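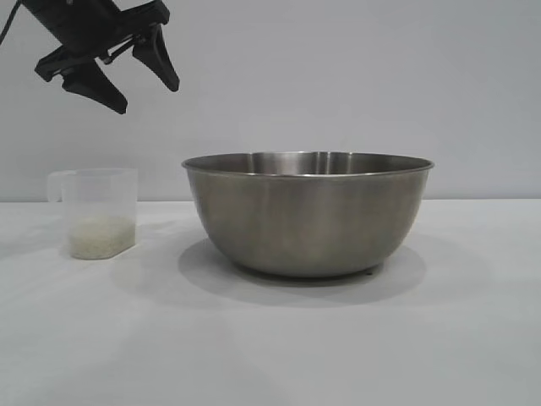 What size measuring cup should a home baker buy first?

A two-cup measure. It handles the milk, water or oil in most everyday recipes, and it still fits on a crowded shelf.

Zisstead Adds Plastic Measuring Cup and Metal Bowl to Its Kitchen Basics Line

CLUNDHOLM – Zisstead, a maker of kitchen goods for homes and small cooking schools, will begin selling two new items in September. The Puto is a clear plastic measuring cup. The Nimri is a metal mixing bowl. Both will be sold singly or together as a set.

The Puto has a flat bottom and faceted sides that widen very slightly toward the top. The plastic is see-through with a light frosted look, so a cook can check the level of a liquid from the side without picking the cup up.

The Nimri is meant for the jobs that come right after measuring: whisking eggs, stirring batter, tossing a salad or letting a small batch of dough rise. It has no lid. A lid may be offered later if stores ask for one.

"People told us they had plenty of gadgets and were still hunting for a decent cup and a decent bowl," said Emília Šimek, head of product at Zisstead. "We spent most of our time on the cup. The first version had round sides and it was hard to hold with oily fingers. We went with flat panels and stayed with them."

Before settling on the final shapes, the company sent samples to 200 households and asked them to cook as they normally would. Many of the replies dealt with storage. Several cooks said they keep their measuring cup inside their largest bowl, and the two pieces were sized with that in mind.

"We also heard from a lot of people who never bake," Šimek said. "They use the cup for rice and for watering plants. That's fine with us."

The cup and bowl will be carried by 356 independent kitchen and hardware stores, and by the Zisstead shop in Clundholm. The shop will hold a first run of 600 sets. Stores that already stock the Kitchen Basics line can add the new items to their regular order.

Care instructions are printed on the card that comes with each piece. Zisstead recommends washing both by hand with a soft sponge. The cup should be kept off the stove and out of the oven.

Cooking schools may ask for a sample set through the trade desk at the Clundholm office. Requests should include a delivery address and the name of the person running the class.

About Zisstead

Zisstead designs and sells bowls, cups, spoons and storage jars for everyday cooking. Its office and shop are in Clundholm.

Press contact: Emília Šimek, Zisstead, Clundholm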